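Library word-card program extends to Rirnley

A literacy program that lends sets of printed word cards to households will be extended to the Rirnley branch library, after a trial at Skevard in which 528 sets were borrowed. Each set is catalogued as a single item and carries a loan period of 23 days, with two renewals permitted if no other member has placed a hold.

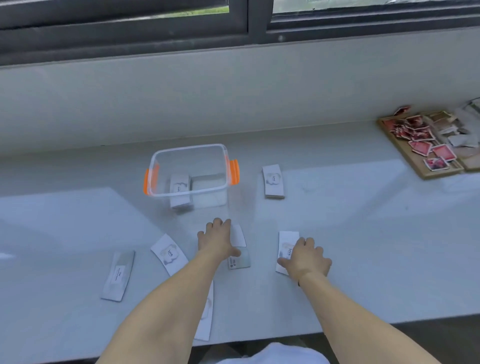 RIRNLEY, 25 November 2022

The library service confirmed the extension in a notice to members. Sets are graded by word length and frequency of use, and the first level is limited to common short words such as "love". Level 2 adds words with silent letters and irregular vowels.

Collections coordinator Waraporn Siriwan said the Skevard trial began in September and recorded 1,031 loans, including renewals. Demand was highest for the first level, and further copies of that level have been ordered for both branches.

"The catalogue record now lists the number of cards in each set, so staff can check a return at the desk," Siriwan said. "Incomplete sets are withdrawn until the missing card is reprinted."

Cards are printed in English only. A bilingual English and Vietnamese edition is being edited by Thư Cù and Loan Vũ, and its word list will be reviewed before a print run is approved. No release date has been set.

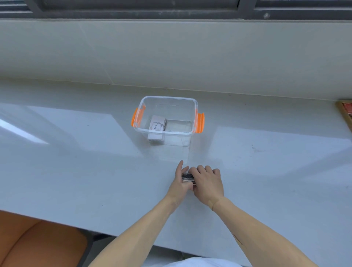

Do members pay a fee if a card is lost?

Single cards are replaced free of charge. A replacement fee applies only when a whole set is not returned, and it is added to the member's account when the loan is declared lost.

Holds for the Rirnley sets can be placed through the online catalogue or at either branch.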